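Seit November läuft bei uns in der Retourenabteilung von Darnance eine Sortierzelle mit Roboterarm. Vorher haben wir Mischware von Hand vereinzelt: Korb auf den Tisch, Teil greifen, Kategorie bestimmen, ablegen. Ich arbeite seit 13 Jahren in diesem Bereich und betreue die Zelle inzwischen technisch mit. Was folgt, ist ein Zwischenstand zur Arbeitsteilung und keine Bewertung des Herstellers.

Der Ablauf ist einfach beschrieben. Der Arm fährt über den Korb, wählt einen Greifpunkt, hebt das Teil an und bringt es zu einer der Ablagen. Meldet die Steuerung mehrfach keinen gültigen Griff, wird der Korb angehalten und ein Mensch übernimmt. Intern heißt das Eingriff. Für Eingriffe gibt es eine Taste, ein Formularfeld und neuerdings eine Kennzahl. 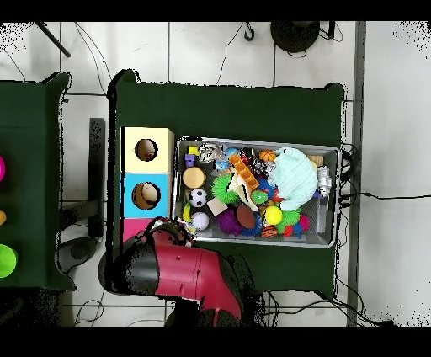

Die Kennzahl ist der Punkt, an dem sich die Arbeit verändert hat. Früher wurde bei uns die Schicht gezählt, also Körbe pro Person. Jetzt werden Eingriffe pro Korb gezählt, und die hängen fast vollständig vom Inhalt ab. Bälle, Igelbälle und Holzklötze sind für sich genommen handliche Teile. Liegt aber wie hier ein großes mintgrünes Stück Stoff über einem guten Teil der rechten Korbhälfte, muss erst der Stoff weg, bevor die Teile darunter überhaupt als Kandidaten in Frage kommen. Ein erfahrener Mitarbeiter zieht so etwas ohne Nachdenken zuerst heraus. Die Steuerung bewertet Greifpunkte einzeln und kennt diese Reihenfolge nicht, solange man sie ihr nicht vorgibt.

Wir haben deshalb im Frühjahr eine Vorrangregel für Textilien eingeführt. Der Vorschlag kam aus der Schicht. Noel Macapagal hatte über mehrere Wochen notiert, bei welchen Körben er eingreifen musste, und die Liste war brauchbarer als die Protokolldatei, in der nur Fehlercodes stehen. In einer Auswertung über 1000 Körbe betrafen 70 Prozent der Eingriffe Körbe mit weichem Material: Stoff, Plüsch, Folie. Die Regel hat den Anteil gesenkt. Bei Folie hilft sie wenig, dort bleibt die Erkennung schwach.

Für die Leute am Tisch heißt das konkret:

- Das gleichförmige Greifen entfällt weitgehend. Schultern und Handgelenke werden weniger belastet, das bestätigen alle, mit denen ich gesprochen habe.
- Übrig bleiben die schwierigen Fälle, und zwar ohne die einfachen dazwischen. Einige empfinden das als anstrengender.
- Die Taktung gibt die Zelle vor. Wer einen Eingriff hat, wird unterbrochen, egal womit er gerade beschäftigt ist.
- Eine Person betreut jetzt drei Zellen. Die Wege dazwischen waren in der Planung nicht enthalten.

Der letzte Punkt hat im Betrieb die meisten Diskussionen ausgelöst. Auf dem Papier ist die Betreuung von drei Zellen mit freien Zeitanteilen gerechnet. In der Praxis treten Eingriffe gehäuft auf, weil Körbe aus derselben Lieferung ähnlich zusammengesetzt sind. Dann stehen zwei Arme gleichzeitig. Am Standort Dritthorpe hat man darauf reagiert und die Lieferungen vor der Zelle gemischt. Das glättet die Last, kostet aber einen zusätzlichen Handgriff - und den macht wieder ein Mensch.

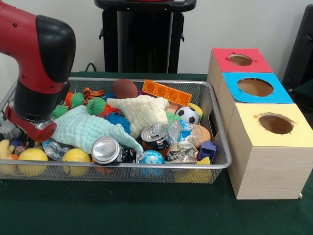
*Aus der Werkstatt, 22. Juni 2022 - Kategorie: Arbeit und Automatisierung*

Offen ist die Frage der Qualifikation. Die Tätigkeit heißt in der Entgelttabelle weiterhin Sortierung. Verlangt wird inzwischen, Störungen einzuordnen, Greifparameter in engen Grenzen anzupassen und zu erkennen, ob ein Korb überhaupt in die Zelle gehört. Dosen zwischen Bällen und Schaumstoffteilen, dazu zerknüllte durchsichtige Folie: Bei so einer Mischung entscheidet eine geübte Kraft nach einem Blick, ob sie den Korb laufen lässt oder die Folie vorher herausnimmt. Diese Entscheidung steht in keiner Arbeitsanweisung. Sie wird mündlich weitergegeben, und wer neu anfängt, lernt sie neben jemandem, der das Handsortieren noch kennt.

Im Projekt Estrella, unter dem die Einführung bei uns läuft, ist eine Schulung von drei Tagen vorgesehen. Für die Bedienung reicht das. Für die Beurteilung der Ware halte ich es für zu knapp, und ich habe das auch so zurückgemeldet. Mein Vorschlag: feste Handsortierzeiten für alle, die eine Zelle betreuen. Ob das kommt, hängt von der Personalplanung in Drokness ab.

Die nächste Änderung betrifft das Formularfeld. Bisher gibt es dort nur »kein Griff« und »Sonstiges«. Künftig soll man Materialart und Lage des Teils eintragen können. Den Entwurf der Auswahlliste hat Noel geschrieben, die Testversion läuft zunächst nur an Zelle 3.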